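Lenura maple board, six months in

I bought the Lenura board to cut bread on. It has cut bread maybe twice. The rest of the time it has been commandeered as a play surface for the shape blocks, and I have made my peace with reviewing it as such.

What you get

A slab of light maple, butcher-block style, with darker honey bands running the long way. No feet, no juice groove, no handle. Lenura calls this "restrained." I call it one less place for oatmeal to settle.

Weight and grip

Heavy enough that a two-year-old can't fling it, which was not on the box but should be. It stays put on a smooth counter and on our pegboard table, where the holes used to swallow crayons by the dozen. I tried a Wadus plastic tray first. It skated off the table 2 times before lunch and now lives under a plant.

Surface

The top is level, so a block stood on end stays on end until somebody's elbow says otherwise. The thin front edge has a slight bevel and is kind to shins. Marker comes off with a damp cloth and some muttering. Beet juice does not.

The blocks sold me on it in the end. Red star, blue cube, yellow heart — they all show up well against pale wood, and I can find the missing one without getting on my knees.
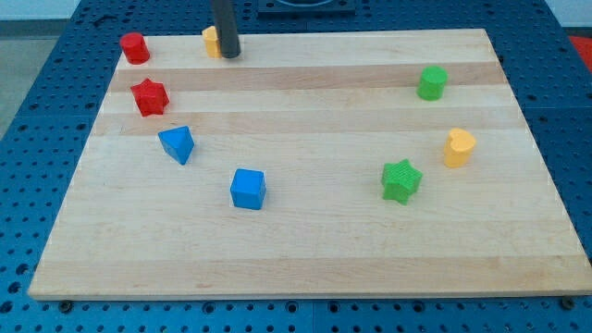
Upkeep

Oil it every month or so. The leaflet claims up to 100 washes between coats, and I would like to meet the person who tested that. Mine looked thirsty by September.

Verdict

Too nice for toys, too popular with them to get back. I've ordered a second one for the bread.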